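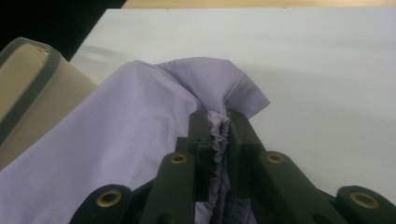 Pale lavender cloth with a stitched hem

Search this board Advanced search Go

Home | Forums | Dental Talk | Crowns and Bridges | Members | Log in

Print this thread | E-mail to a friend

Crown came off twice, recement or replace?

tobywren
Posts: 20
Upper left molar, crown put on four years ago at the Wornach office. It came off in July while I was eating caramel. They cleaned it and cemented it back the same afternoon. Now it has come off again, this time on plain toast. Dr. Andrade (Maiara Andrade, she took over the practice) says the tooth underneath is short and she wants to make a new crown with more grip. Quote is $963. Recementing would be a lot less. The crown itself looks fine to me. Would you pay for the new one?

mill_lane
Posts: 618
I would ask for one more recement. Mine came off twice and the third time it held. That was six years ago. Offices make more on a new crown than on glue.

Pereth
Posts: 3473
Disagree with mill_lane. I worked as an assistant for a long time and twice in a few months on a short tooth usually means the fit or the shape is the problem. Each time it comes loose there is a chance of decay getting in under the edge, or of swallowing the thing. Did she take an X-ray after the second time?

tobywren
Yes, X-ray was clear. No decay. She did say the edge was a little open on the cheek side.

Pereth
An open edge is a reason to replace it. New cement won't close a gap in the crown.

mill_lane
A "little open" could mean anything. I would get a second opinion before spending $963. Dr. Mounir Bennani in Vandaveck looked at mine and told me to leave it alone.

cai_jo
Posts: 20
Ask whether they will credit anything for the first crown. Some offices do that inside five years and some don't – ours in Cai took off half. Also check your insurance. My plan only pays for a crown on the same tooth every five years, so waiting a few months saved me money.

tobywren
Good point on the insurance. Mine is through Skaklow and I never looked at the time limit. Is it safe to wait with it off?

Pereth
Don't leave it off. The tooth next to it can drift and then the new one won't seat. Have her put it back with temporary cement while you sort out the plan. And no superglue.

mill_lane
Agree on the superglue. Still think you should see someone else first.

tobywren
Called them. Temporary cement tomorrow at 8:30, and I asked for a copy of the X-ray so I can take it to Bennani. Skaklow says the limit is five years on my plan too, so that is another eleven months. Dr. Andrade's front desk is checking on the credit.

cai_jo
Get the credit in writing if they offer one.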